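How to plan a rail freight move with a transfer between two lines

Booking a container or a part load by rail is simple when one operator runs the train from start to finish. It takes more work when the load has to change trains on the way. This page covers the steps for a move with one transfer, using the Cuneck to Oltance route as the worked case. The same order of work applies to most inland routes.

What you need before you start

The gross weight of the load, including the container.
The container number and type.
The loading address and the name of the terminal nearest to it.
The delivery address and the latest date the receiver will accept.
A contact at each end who can answer the phone during terminal hours.

Step 1. Pick the terminals

Start with the terminals, then look at the trains. The closest terminal on the map is often the wrong one. Some handle only bulk traffic, and some have no crane for loaded forty-foot boxes. Check the operator's terminal sheet for lifting capacity and gate hours.

For our case the load starts 3 miles from Cuneck yard and ends at Oltance. There is no through train. Everything changes at Collet, where the two lines meet and the boxes are lifted from one train to the other.

Step 2. Check the distance and the rate band

Rail rates are usually set in distance bands. The line from Cuneck to Collet is 484 miles, and the rate band on that line stops at 500. A small change in the routing can push you over, so ask which route the train takes before you accept a quote. Get the mileage in writing. If the train is later sent the long way for track work, you should still pay the planned mileage.

The full trip to Oltance is 1364 miles. The second line prices its part separately and sends its own invoice.

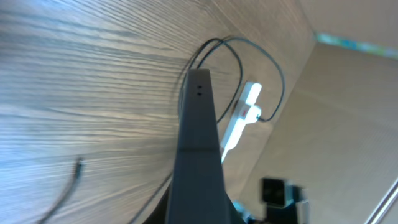
Can one booking cover both lines?
Only if the two operators have a joint tariff for that pair of terminals. Without one, you make two bookings and write the first booking number in the reference field of the second.

Step 3. Match the trains

Write down the arrival time of the first train at Collet and the cutoff for the second. The cutoff is the time by which the box must be on the ground and released. It is earlier than the departure time, often by several hours.

At Collet the first train is due at 5:40 a.m. and the cutoff for the Oltance train is 2 p.m. That looks like plenty of time, but the unloading order matters. A box at the rear of a long train may come off last. When you book, ask for the transfer to be marked on the train list so the yard can place the wagon where they can reach it early.

If the gap is shorter than the yard's stated minimum, book the next departure. A missed connection costs a storage charge and a rebooking fee, and the rebooked space is not guaranteed.

Step 4. Make the bookings in the right order

Book the second line first. It has fewer trains and fills sooner. Once you have a confirmed space from Collet to Oltance, book the Cuneck train that feeds it. Most operators hold a space for a short time without payment - use that time to get both confirmations in hand.

Trevor Haslam, who wrote the first version of this guide, kept one sheet per move with both booking numbers at the top. It is still the easiest way to do it. When the yard calls, they will quote one number or the other, and you need to see right away which train they mean.

Step 5. Prepare the paperwork

Each line needs its own consignment note. The weight, the container number and the seal number must be the same on both. If the seal is changed at the transfer, the yard has to record the new number and send it to you. Pass it on to the receiver the same day.

Loads with hazardous goods need a declaration for each line as well. Send these early. A declaration that arrives after the train list is closed will hold the box at the terminal. 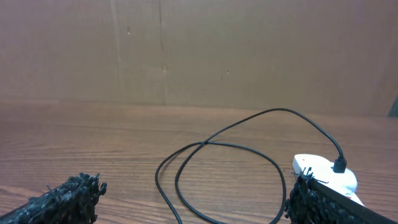 Creased cardboard standing upright behind a wooden tabletop.

Step 6. Secure the load

Rail loads move differently from road loads. The main force is along the length of the container, when wagons are coupled or the train brakes. Pack tight against the end wall and fill any gaps. Airbags and wooden bracing both work. Straps alone are usually too little for pallets stacked two high.

Check the doors last. Close the left door, then the right, lock all the bars and fit the seal. Take down the seal number before the truck leaves.

Step 7. Deliver to the terminal

Give the driver the booking number, the container number and the gate hours. At Cuneck the gate closes for new boxes well ahead of departure, and the lane for prebooked trucks is on the north side. A driver who joins the general lane will still get in, but the wait is longer in the late afternoon.

Ask the driver for the gate receipt. It is your proof that the box was handed over on time and without damage.

Step 8. Follow the move

You should get a status message at gate-in, train departure, arrival at Collet, release, second departure and final arrival. The two lines use different systems, so the messages will not look alike. If the release message has not come through by noon, call the yard. Do not wait for the cutoff.

Many shippers on this route use the Pollel tracking page, which takes both booking numbers and puts the messages in one list. It shows only what the operators send, so a late message from the yard is late there too. 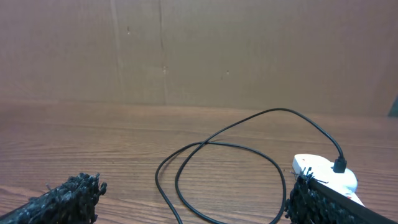
RAIL FREIGHT / TRANSFERS AND DELAYS

If the connection is missed

Call the second line first and ask for the next open space. Then call the yard and ask when free storage ends. Tell the receiver the new arrival date only after the new space is confirmed.

Next, find out the cause. If the first train was late, the first line may cover the rebooking fee, depending on its terms. Claims have to be made in writing and should include the gate receipt, both consignment notes and the status messages with their times. If the box was on the ground before the cutoff but was not released, the claim goes to the terminal.

Winter schedules

Both lines cut their timetables in January. The Oltance train drops one departure and the cutoff moves forward to noon. Rates do not change, but space is tighter, so book as soon as the winter list is out.

Corrections to terminal hours and cutoffs on this page go to Hashini Biswas. Please include the name of the terminal and the operator's notice, if there is one.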